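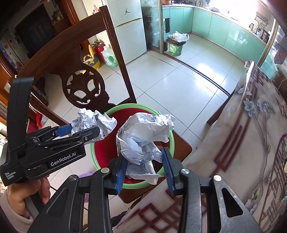 Kivden open day, January

The bus from Grernside takes 40 minutes and drops you beside a tyre depot, so my expectations were suitably low by the time I found the door. Kivden had laid on coffee and a talk. The coffee was better.

The talk ran for 45 minutes and covered how you teach a robot to tidy up. You get people to do the tidying first, holding grippers, and record them at it. Their target for one task is 300 goes at putting rubbish in a bucket. I have lived with teenagers and would have called that optimistic.

Then we were allowed a turn. Crumpled paper is harder than it looks. Squeeze late and it rolls off, squeeze early and you are pinching air with great confidence. I managed one ball per hand, eventually, and was told my wrists were "very expressive".

Olteanu had a stand in the corridor with an arm called Buko, which sorted socks for visitors. It did a grey pair while I watched, then stopped to think about a black one. I gave it 90 seconds and went for a biscuit.

Entry is free. Wear shoes you can stand in, and check the last bus back.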